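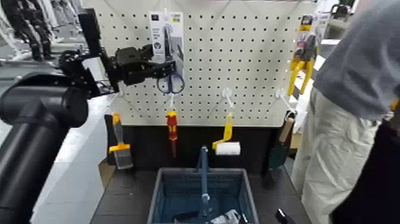

Goven pegboard panel and hook set, reviewed as a fixture for robot picking

Posted 05/03/2018

Rating: 3.5 out of 5

Bought for: the tool-return cell at the Lelden shared workshop. The job is to take a hand tool off a hook, lower it into a basket, and later put it back. The arm and controller are our own build and are not reviewed. The arm matters only because it places demands on a pegboard that a person doesn't.

What you get

Panels, a bag of 17 hooks, standoffs, screws, and a folded sheet of instructions with no hole dimensions on it. Two panels joined side by side come to 1222 mm. The order came to 235 with shipping, which is high for pegboard and low for a robot fixture. I measured the hole pitch myself with calipers over a long run of holes and divided. The pitch is consistent across a panel. It is not consistent across the seam, because the gap depends on how hard you push the panels together before tightening. Anyone planning to use the hole grid as a coordinate system should treat each panel as its own frame and calibrate it separately.

Mounting

The standoffs are adequate for hanging a hammer. They are too soft for a board that gets pushed on by an arm. With the gripper pressing lightly near the middle of the panel, I could see the board move and come back. We added a rail behind the lower edge and the problem went away. Goven should supply a rail, or at least sell one.

Heather Rakena fitted the second panel in 15 minutes with one screwdriver and a level. My first one took most of an evening, and the fault was mine: I drilled for the standoffs before checking that the arm could reach the top row. It couldn't. Reach first, then drill.

Hooks

The hooks seat with a push and a downward turn. After a few hundred picks in March, two had worked loose enough to droop. A drooping hook is a nuisance for a person and a failed pick for us, since the approach height is fixed in the program. A drop of glue in the hole cures it, and then the hook is permanent. I would have preferred a locking clip.

Hook length is fine for thin tools. The gripper needs to hold the tool, lift it clear of the upturned end, and pull straight out. Anything with a wide or thick handle uses up the clearance quickly, and lifting at an angle makes the hanging hole bind on the hook. We lift vertically, pause, then retract. It is slow but repeatable.

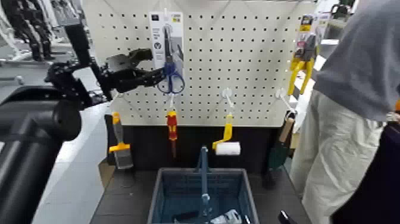 Tool spacing is the part I got wrong twice. The first layout had everything in even columns, with the same distance between hooks, and it ignored the fact that a tool's width at the bottom is often greater than at the hook. The current test set is a mixed one on purpose: a flat brush, a screwdriver, a small roller and a trowel along the lower edge, with the scissors and a pair of yellow-handled pliers higher up, still on their retail cards. The roller is the awkward one in that row. Its cover hangs at the bottom of a bent frame, so it needs more room than its hook position suggests. The black panel under the board was a late addition and helps the vision step more than I expected, particularly with the brush, whose bristles used to be lost against a pale wall. The blue basket stays on the tabletop with its handle upright. That handle has to be modeled as an obstacle, and if you leave it out of the collision geometry the planner will happily route a trowel through it.

Carded items deserve a separate note. A card hung from a single hook swings when touched and takes a while to settle. Approaching from the side pushes it away from the fingers. Abelardo Farías wrote a routine that waits and takes a second depth reading before closing, and it raised our success rate on cards to about the level of the bare tools. No change to the board would have done the same.

Surface

White, with a dull finish that doesn't glare much under the overhead lights. The holes are dark and sharply edged, so a simple blob detector finds them at close range. We use the grid to correct wrist camera drift before every pick. This is the best thing about the product, and it isn't mentioned anywhere in the listing.

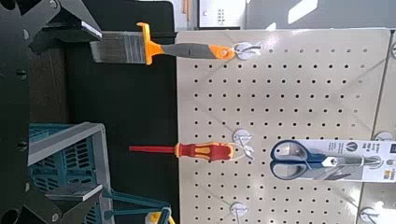

The correction works as long as enough holes are visible. Tools cover some of them, and a retail card covers a lot, so the routine has to tolerate gaps in the grid. Leaving a few positions free helps. We keep one spare position for every two tools.

Compared with the alternatives

The Ibarra board we had before was stiffer and needed no rail, but its holes were punched with visible scatter and the grid correction never converged properly. The Uvari slotted system is more rigid again and the hooks lock. Slots give position in one direction only, and the price for the same width was out of our range.

Good: consistent pitch, usable contrast, easy to extend.

Bad: soft standoffs, hooks that loosen, no dimensions in the instructions.

I would buy the panels again and make my own hooks. Drawings for the rear rail are in the drawer under the controller if any Lelden members want to copy it.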